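3.2 Surface wear and colour change in shared worktables

The second part of the study looked at how timber tabletops age when they are shared by many users over a long period. Earlier work on furniture wear has mostly used small test panels kept in a laboratory, where heat, light and moisture can be held steady. Panels of that kind are easy to compare, but they don't carry the mix of small knocks, spills and cleaning that a table in daily use receives. We therefore worked with tables already in service at two sites, Plostham and Wistby, and left the normal use of each room unchanged.

A total of 261 tabletops were listed at the start. Of these, 28 were removed from the sample before the first round of measurement. Most had been sanded or refinished within the previous two years, and a smaller number had an unknown coating that could not be matched to any finish in the purchase records. The remaining 233 tabletops form the data set used in this section and in Section 4. All are solid timber with a clear finish, either an oil or a water-based varnish. Tables with a painted or stained top were left out from the beginning.

Each tabletop was divided into 12 zones of equal area. The zones were numbered from the corner nearest the door of the room, going clockwise, so that a zone could be found again at a later visit without marking the surface. Where a table had been turned or moved between visits, its position was worked out from the grain pattern and from the knots recorded on the first survey sheet. This was needed more often at Wistby, where the rooms are cleared in the evening and the furniture is not always put back in the same order.

Three readings were taken in each zone. Gloss was measured with a hand-held meter at an angle of 60 degrees, once along the grain and once across it, and the mean of the two was kept. Colour was recorded as lightness, red-green and yellow-blue values. Scratch density was scored by eye on a six-point scale under a low side light, following the method set out by Panicker for school desks, with one change: marks shorter than 5 mm were pooled into a single class. In our trial runs two scorers seldom agreed on the number of very short marks, though they agreed well on whether such marks were present.
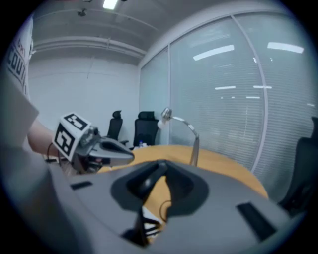
Figure 3. A wooden tabletop, in part, with objects on it.

Objects left on a table during working hours were recorded by type of base only (flat, footed or soft), and were lifted before the readings were made. The type of base matters because a flat object shields the finish from light, while a footed object puts its whole weight on a few small points. Soft items such as bags and folded cloth had no clear effect on scratch density in the pilot data, but they were kept in the record as they may hold moisture against the surface.

Cleaning was harder to control. Both sites use a neutral cleaner applied with a damp cloth, but the strength of the mix varied between staff and between days. We did not ask for this to be changed. Instead, the amount of cleaner drawn from stores was logged each month and divided by the number of tables in the room, giving an average dose per table. This is a coarse measure - it can't show that one table was wiped more often than its neighbour - and it enters the model only as a room-level term.

Light exposure was estimated from the distance between the centre of each zone and the nearest window, the compass direction of that window, and whether a blind was fitted. A set of blue wool cards was also placed in each room as a check. The cards and the estimates ranked the rooms in the same order at Plostham. At Wistby two rooms changed places, which we put down to a row of mature trees outside the eastern wall that the estimate does not take into account.

After the first full round, the data set held close to 3,000 zone records. The number expected from 233 tabletops is slightly lower than this, at 2,796, and the rest are repeat readings made to test the agreement between scorers. Repeat readings were used for that test alone and do not enter the wear model.

The wear model treats gloss loss as the sum of a time term, a light term and a contact term, with room and finish as grouping factors. The contact term is highest along the long edges of a table, where forearms rest, and lowest in the centre zones. Oiled tops lost gloss quickly in the first year and slowly after that. Varnished tops showed the opposite pattern, with little change at first and a faster decline once the coating had worn through at the edges. This agrees in broad terms with the results Landa gave for library furniture, although that study covered a single type of timber and did not separate edge zones from centre zones.

Colour change followed light exposure more closely than contact. Zones near a window became more yellow under both finishes, and the shift was larger in the paler timbers. Zones that had spent long periods beneath a flat object stayed closer to their first reading, and in several cases the outline of the object was still visible as a lighter patch when the table was surveyed again in May.

Scorer agreement was good for the two lowest and two highest classes of scratch density and weaker in the middle of the scale. Second scoring at both sites was carried out by Lurdes Simões, working without sight of the first scores. Where the two scores differed by one class, the mean was used. Where they differed by more than one, the zone was scored a third time and the middle value was kept.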